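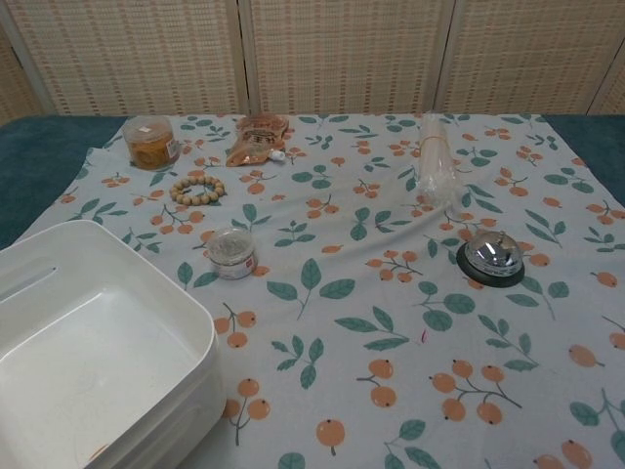
Does the Plaltum spray really stop stains? One Prulthorpe customer says hers beaded up nicely for a month, then tea went straight through. We'd expect that.

How long does it last?
The label says 33 washes. We got 8 before it gave up.

Is it worth paying for?
Doubtful. A cloth you can wash at 40 does the same job.
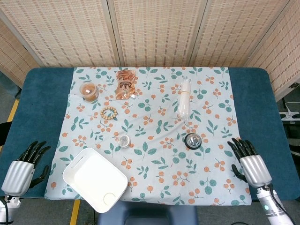 Fruit-print cloth on a teal table.

Can I iron over it?
The maker says yes. Try a corner first.

Do you still sell it?
No, we stopped in September. Refunds need a receipt.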